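Burnent Gel Tensile Set

Version 3, updated in January

Summary

Tensile and tear measurements for fiber-reinforced hydrogels made at the Preltbridge lab. Each record is one pull test on one strip. The set has 1,832 records from 384 strips; most strips were tested more than once at low strain before the final pull to failure.

Contents

tests.csv – one row per pull test
strips.csv – one row per strip, with batch, fiber type and water content
curves/ – raw force and travel, one file per test
notes.txt – operator remarks, free text, not cleaned

Main fields

strip_id – joins tests.csv to strips.csv
width_mm, thick_mm – mean of three caliper readings
rate – crosshead speed in mm per minute, always 60 for final pulls
peak_n – highest force in newtons
fail_mode – grip, mid, edge or none

Method

Strips were cut with a steel die and kept in water until testing. The load cell is rated to 500 N. Tests that reached the limit of the cell are marked "none" under fail_mode and have no tear energy value. Force is zeroed before each pull. Stress uses the starting cross section, with no correction for thinning.

Tear energy was worked out with the Khan script, included under tools/. It needs Python and no outside packages.

Known problems

Grip failures are common in the glass fiber batches. Leave them out when comparing strength between batches. Water content is missing for the first two batches. Curves recorded with the older Rakex controller have a short gap at the start, and travel in those files begins at 0.2 mm. Thickness on soft strips tends to read low – the caliper jaws press into the gel.

Paper records

Batch sheets are kept on paper and are not part of the download. Strip numbers on the sheets match strip_id without the leading zeros.

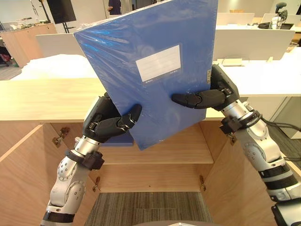 Figure 1. Blue file box at the wooden cabinet.

License and changes

Free to use with credit to the Burnent project. Version 3 fixes swapped width and thickness values in batch 7 and adds the edge label to fail_mode. Version 2 files should not be mixed with these.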